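Farnodau extends plastic tableware collection to Duswood

22 August 2023 – Farnodau will add rigid household plastics to its collection round in Duswood from December, the waste operator said. Bowls, beakers and food tubs will be accepted at 21 drop-off points. Until now the material went to incineration with residual waste.
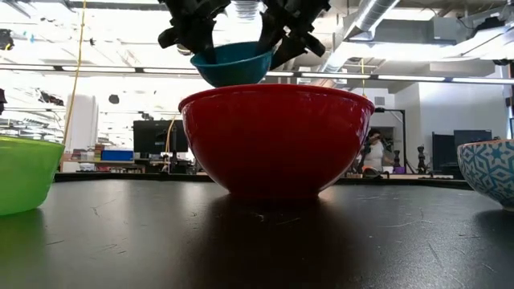
A red plastic bowl and a teal bowl.

A trial in the Nam district yielded 3980 kg over 6 months, nearly all of it polypropylene. Items must be empty and free of metal parts. Melamine is excluded, as it does not remelt. Sorted material will be shredded and washed at the Tevden plant, then sold as flake in two grades – natural and mixed color. 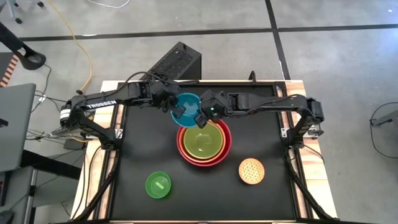

Hilde Van Dijk told the district council that the mixed grade would be hard to sell at current prices, and asked for the contract to be reviewed after one year. Farnodau has agreed to publish tonnages per drop-off point.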